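12 Dec 2023
Bench log, small parts room, Dendmont

Started with the table, as the white top has been bothering me since the Brorell samples went out in November. Wiped the whole surface with a damp cloth and a little dish soap, then again with plain water. Dried it with paper towels and left it for the length of a coffee. The gray haze near the window end came off. Two ink spots did not, and I have stopped trying on those. No solvent on this top, please – we lost the gloss on the other one that way.

Went through the Gerkum bins next. The label on the deep bin said 3,000 spacers. I weighed the contents twice and got 2,517 both times, using the counting scale with the ten-piece reference. The sheet had no withdrawals on it after the first week of November, so somebody took a batch without writing it down. Changed the label and started a new sheet. The short spacers came to 2,219, which matches what was written. The caps came to 443. That is low for the Žukauskas order and I have put them on the buy list.

Moved the counting scale back from the wall by a hand's width. It was touching the shelf upright and the reading drifted every time anyone pulled a drawer. Steady now, at least over the hour I was there. 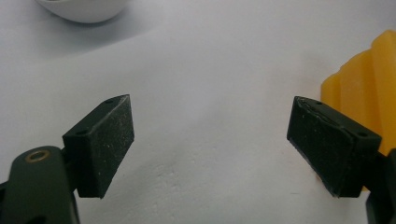 Pads and grip surfaces were the other job on my list. The rule so far has been to replace them when they slip, and I would like to do it earlier than that. Dust is part of it. The black pads on the green fingers have light specks on both faces, and the right one looks a little worn along its upper left edge, with a thin pale line where the material has come up from the holder. I would treat that as the point to order a new pad. Edge lift is easier to judge than wear on the face, where the grain hides a lot. For cleaning, a lint roller first, then a cloth that is barely damp. No alcohol until we know what the glue is.

Tried two cloths on an old scrap of pad. The blue microfiber left fibers in the grain. The yellow one from the kitchen pack was fine. Put three of the yellow ones in the top drawer with tape on them so they don't go back to the sink.

Screw tray sorted by length again. The short ones and the next size up had been mixed, and the divider was sitting loose in the bottom. Glued it.

To do:
Order caps (Žukauskas) and one sheet of pad material
Ask Gerkum whether the spacers still come in the smaller bag
New lamp for the left side of the table – the old one flickers when the compressor starts
Check the glued divider before putting the tray back on the shelf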